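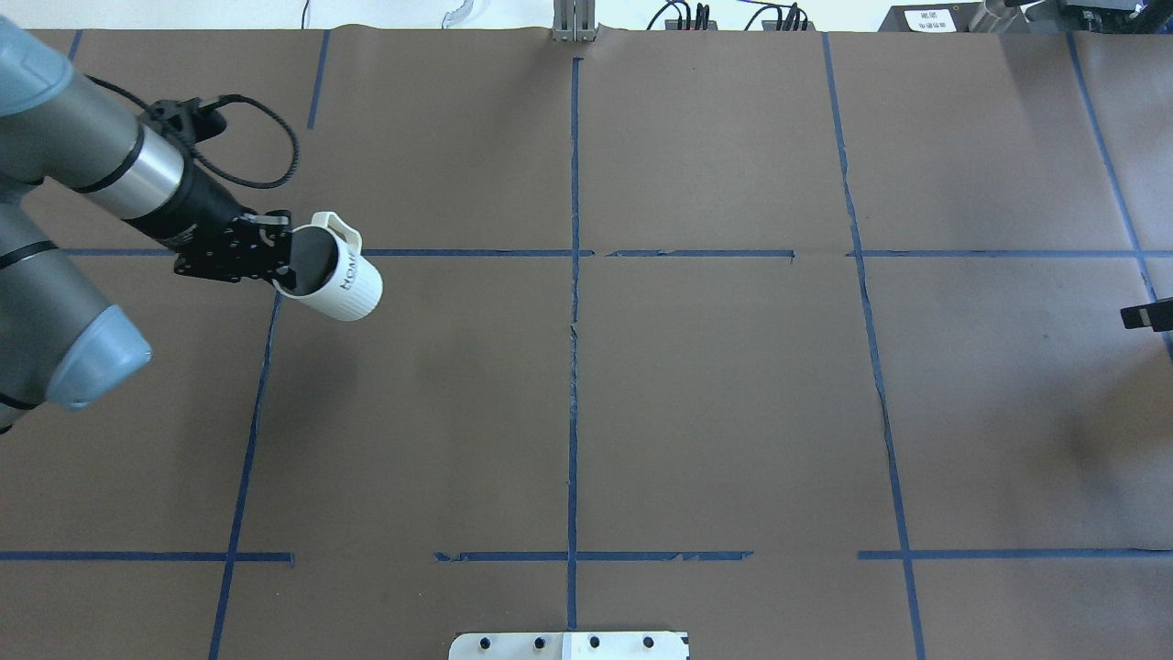
Photography & Travel › Documentary Work

Thread: Accompanying a charity as a volunteer photographer

b_csizmadia wrote:
I have been invited to join the Kiani water project in Evham for 14 days in August. The charity will meet the cost of travel and lodging, but no fee is offered. It asks for full rights to every picture. I would welcome the views of members who have accepted similar terms.
Bianka Csizmadia

Myung_BC wrote:
I would advise against signing in that form. A licence for the charity's own use is normal; a full transfer is not. On my last assignment I delivered 262 pictures and kept the rights to all of them.

ikar_reader wrote:
I must disagree with Mr Myung. Small charities cannot return to a photographer each time a leaflet is printed. If the work is a gift, it should be given whole.

Myung_BC wrote:
A broad licence covers leaflets – that is its purpose. My concern is resale to third parties. The consent of the people shown should also be settled in writing before departure.

b_csizmadia wrote:
Thank you both. I have asked for a licence of five years and a copy of the consent form in the local language. The office has yet to reply.

Comments (3)

Kekville_Prints: The same question arose with our club's exhibition. We agreed on three years.

oldnegatives: Please also check who insures the equipment.

ikar_reader: I stand by my earlier view, though five years seems fair.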